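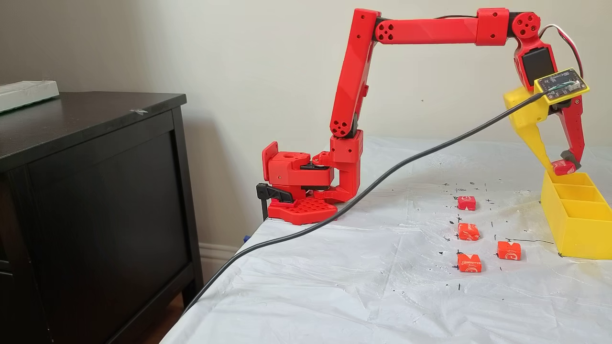 **Speaker notes – Household and shop-floor chores: where the machines stand**
Viduncombe session, afternoon. Allow 20 minutes, plus questions.

**Slide 1. Opening**

Good afternoon, and thank you to Grinberg for the invitation. The question put to this session is whether machines can do ordinary chores yet. Our position is that they can do parts of some chores, under conditions that must be stated each time the claim is made.

(Leave the photograph up. Do not advance until the next section.)

**Slide 2. The sorting task**

The task on screen is a small one: wrapped candies, a table, and a yellow tray divided into compartments. An arm built from printed parts is holding one candy above the nearest compartment, and four more are on the sheet. A person would clear this table without thinking about it.

Ask the audience to look at the sheet under the candies. It is covered in hand-drawn crosses and short lines. Marks of this kind are common in our field, and they raise a fair question about any demonstration: how much of the work was done by the layout before the arm moved?

Point also to the wrinkles in the plastic. Home surfaces are seldom flat or clean, and a fixed grasp height that works on a bench may fail on a tablecloth.

**Slide 3. Pichon trial figures**

- 2,000 attempts at picking and placing small packaged goods
- 507 attempts needed a person to step in
- Most stoppages came at the grasp; few came at the release

Pause here. Roughly one in four is the figure people will write down. State clearly that the trial used one type of tray and one operator team, and that it should not be read across to other equipment.

**Slide 4. Shop floor compared with home**

The shop floor is the easier case. Parts arrive in known sizes, lighting is controlled, and a stoppage is handled by staff already on shift. Callov now runs bin filling on this basis for batches of 100, with a check at the end of each batch.

The home offers none of this. Furniture stands close to the work, cables run where people walk, and the next item may be a sock, a spoon or a battery. We do not consider unattended tidying ready for general use.

**Slide 5. What we ask of suppliers**

1. Report every attempt, including those stopped early.
2. State whether positions were marked or fixed in advance.
3. Repeat the task on a second surface.
4. Give the time taken by a person doing the same work.

If time is short, skip item 4 and take it in questions.

**Slide 6. Next stage**

The next round is planned for December – 1,000 attempts, mixed items, no marked positions. Results will go to all partners, whatever they show.

Questions. Keep the Pichon table ready as a backup slide.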